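Notice to Residents of the Lower Terrace

Issued by the Office of Wells and Boundaries, Kokitz

1. The Office regrets to inform residents that the river has applied to be moved.

2. The application was received in May, in the proper form, and was found on the counter when the building was opened in the morning. It was damp but legible. Under the rules of the district, any body of water that has kept to its bed for 50 years may request a new one, and the Office has no power to refuse to read such a request.

3. The river states that it has served the town without complaint for 688 years. It asks to be allowed to run on the far side of the hill, past Jollevon, where it understands there are alders. It offers to leave behind the bridge, the stone steps and all coins.

4. Residents were invited to submit objections in writing. The Office received 124. Most were from households that draw water for their gardens. One was from the mill at Zumasby, which pointed out that it had been built facing the river as a courtesy, and that turning a mill around is a serious expense. One objection was unsigned and said only that the writer had learned to sleep to the sound of it and was too old to learn to sleep to anything else.

5. The objections were copied, bound and delivered to the river at the second weir, in accordance with the rules. The river was given until the first frost to respond.

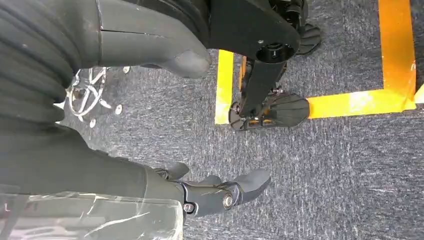
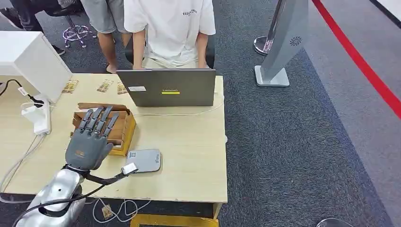
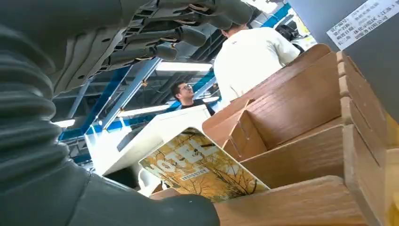
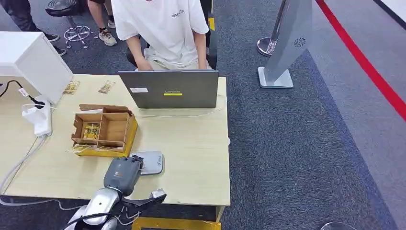
6. The response was delivered overnight to the Havlíček Reading Room, where it was found to have reached the third shelf. The staff of the Reading Room have asked the Office to record that no books were lost, and that the pages on which the river had written have dried flat.

7. In its response, the river accepts the objection of the mill and offers to pass Zumasby twice. It does not accept the objections concerning gardens, which it describes as a matter for the rain. To the unsigned objection it replied at length. The Office has read this portion and has decided that it is private. The writer may collect it at the counter during regular hours and will not be asked for proof of identity.

8. A hearing was held on the stone steps at dusk. The river attended. It rose to the fifth step when called and went down again when it had finished speaking. Residents who were present will recall that it spoke mainly of the alders.

9. The Office has granted the application in part. The river will leave Kokitz for a trial period of 5 years, beginning with the spring thaw. During this time the bed is to be kept clear. Residents may walk in it but may not plant, build or light fires there, and children should be told that it is still occupied.

10. For the length of the trial, a small stream will be left running under the windows of the Lower Terrace between ten at night and six in the morning. The river proposed this condition itself. There will be no charge to residents, and requests to have the stream made louder should be addressed to the stream.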